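Surface and Pattern for the Home
Handout for Unit 4: Making a Repeat Pattern by Hand

Read this handout before the Monday session. It has the theory first and the practical work after. If you missed Unit 3 (color on a small budget), you can still follow this one, but please look at the page about warm and cool grays, as we will use it in the second exercise.

1. What is a repeat

A repeat is the smallest piece of a pattern which, when it is copied side by side, gives the complete pattern. In shops you see the repeat written on the label of wallpaper, for example "repeat 40 cm". It means that after 40 cm the drawing starts again from the same point. A large repeat gives a calm wall but more waste of paper, because each strip must be moved up or down until it matches the strip next to it. A small repeat wastes very little, but from a distance it can look like plain gray or plain beige.

Students often ask me what is a good size. For a cushion of 40 cm I recommend a repeat of no more than 16 cm, so the eye can see the motif at least two times in each direction. For a curtain you can be much more free.

2. Four types of repeat

Full drop. The motif stands in straight columns and straight rows, like windows in an office building. It is the easiest to draw and also the easiest to get wrong, as every small mistake makes a line that you will notice across the whole wall.

Half drop. Each second column moves down by half of the height of the repeat. Most of the floral wallpapers you know are half drop. The diagonal movement hides the grid.

Brick. The same idea, turned to the side: each second row moves by half of the width. It works well for borders and for lampshades.

Tossed. The motifs lie in different directions, as if somebody dropped them on the floor. It still has a repeat, but a longer one. Leave this type until you have done two or three of the others.

3. Motif and ground

The motif is what you draw. The ground is what stays between the motifs. Beginners think only about the motif, and then the ground makes strange shapes, often long white rivers that go from top to bottom. To find the rivers, put your sheet on the wall, go to the other side of the room and close your eyes halfway. If you see a white line before you see a leaf or a flower, you must fill it with something small: a dot, a seed, a short stem.
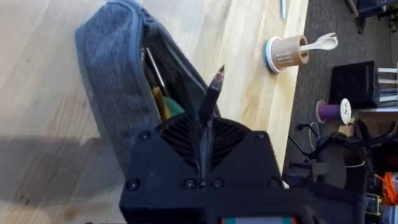 The old Gikimano pattern book, which we look at together in class, has a good solution for this. Its ground is covered with very short strokes, all of the same length, and they never touch the motif. When you look quickly you don't see the strokes at all, you only feel that the ground is a little darker. I counted the strokes in one repeat of the fern design when I was preparing this unit and I arrived at 900. You don't need so many! For the exercise, fill only the rivers.

4. The cut and swap method

This is the method we use in class. You need one square sheet of thick paper, scissors, tape and something to draw with.

Draw your main motif in the middle of the sheet. Do not touch any of the four edges.
Cut the sheet in half from top to bottom. Cut a straight line, even if it goes through your motif.
Change the places of the left and right halves, and tape them on the back.
Now cut from left to right, change the places of top and bottom, and tape again.
Your motif is now in the four corners, and there is an empty place in the center. Draw there the second motif, again without touching the edges.
Make copies and put them side by side.

If the lines do not meet, the problem is usually the tape and not the drawing. Take it off, put both halves against a ruler, and tape again.

The result is a full drop repeat. For a half drop, use the same sheet but put the second column of copies lower by half.

5. Where to put the pattern in a room

Please be modest with the first one. A drawer lining, the back of a bookshelf or one cushion is enough. The Stoltia project, which you will see on the slides, is a rented apartment where the owner did not permit paint. The tenant lined the inside of an open cabinet with hand-drawn paper, and the total cost was less than a single roll of designer wallpaper. The Kelico apartment on the next slides goes too far, in my opinion: three patterns of the same scale, in the same room, with the same strength of color. Think about which one you would remove.

If you want to combine two patterns, choose one large and one small, and give them one color in common.

6. Homework

a) Make one full drop repeat with the cut and swap method, in one color only.
b) Make the same repeat as a half drop, using two of the warm or cool grays from Unit 3.
c) Write a short text, half a page, about the Zabala border (copy at the end of the course pack). Is it brick or tossed? Where does the repeat begin?

Bring the original sheets with the tape on them, also if they are ugly. From a clean copy I cannot see where the problem started. Next unit: printing on cotton, please bring an old apron.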